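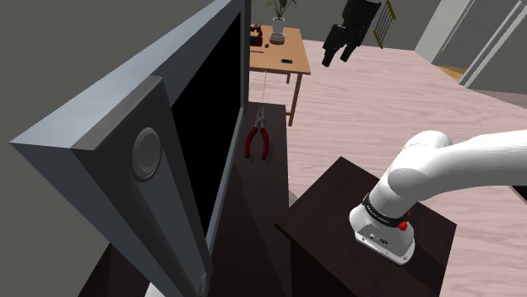 Setup and Upkeep of a Simulated Arm Cell
Student project report, spring term
Surachet Sitthichai
Submitted Monday, May 25, 2020

1. Purpose

The project was to set up one robot cell in simulation and keep it in working order for the length of the term. The cell is called Siriwan. It is a living room scene with a white arm on a dark brown pedestal, and a table, a plant and a few small objects to work with. I did not train a controller. My job was the cell itself: mounting, joint limits, collision shapes, grasp objects and the reset routine.

2. Mounting the arm

The arm came as a model file from the Raveo library and the room came from Heratow. The two did not agree on where the floor was. On first load the base sat 23 mm below the pedestal top, and the solver pushed the arm up hard at every reset. I moved the base frame to the top surface and fixed it there with a rigid joint. After that the base stayed put through 100 resets in a row.

The red button on the side of the base is only a shape in the model file. I linked it to the stop command in our control script, so that a contact on it freezes all joints. It took an afternoon and we used it more than I expected.

3. Collision shapes

The library meshes were too detailed to run at a useful speed. I replaced the ones on the furniture with boxes and left the arm links as convex hulls. The shelf unit beside the pedestal needed the most work. Its first box was too wide and the arm stopped short of it with nothing visible in the way – I drew the collision layer in the viewer before I found the cause.

4. The pliers

The red-handled pliers are the hardest object in the cell. They hang on a thin string against the front of the shelf unit, with the jaws up. The string is a chain of short links, and with the default damping it never settled. I raised the damping one step at a time until the pliers came to rest, then saved that pose as the reset pose.

5. Faults

The Zurnow logger recorded 181 faults over the term. Of these, 53 were string faults, mostly links passing through the shelf. The rest were joint limit warnings and slow resets. The joint limit warnings went away when I corrected a sign error on the elbow.

6. Remaining work

Slow resets still happen after long runs, and restarting the simulator clears them. The collision box on the potted plant covers the leaves and the pot as one block and should be split. Settings for the string are in the cell's config folder, under damping.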